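Pemeler Comedy Archive: transcripts and set lists

Summary
The collection holds 363 transcripts of stand-up sets performed at the Lostedov rooms, together with the set lists that survive. One transcript, withdrawn at the performer's request, is kept out of the public copy, leaving 362 files.

Contents
Each file gives the performer's stage name, the room, the length of the set in minutes and the full text. Laughter and heckling are marked in square brackets. Jokes told in Czech or Slovak appear in the original, with an English version beneath -- these were prepared by Svatopluk Kováčik and checked by Dagmar Říha.
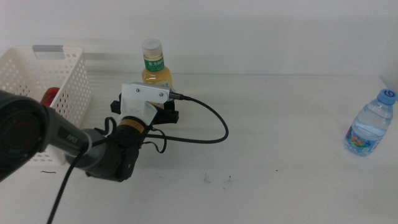
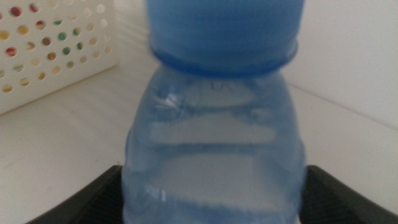 Pemeler Bulletin, No. 33, p. 520

Known gaps
Late shows in February were not transcribed. Sets from the Drikum room contain many passages marked "unclear", and spelling of place names has not been made uniform.

Use
The transcripts may be quoted for study and review. Performers retain the rights to their material, and staging a set in whole or in part requires their written permission.

Corrections
Please write to Bohumila Kadlec, giving the file number and line.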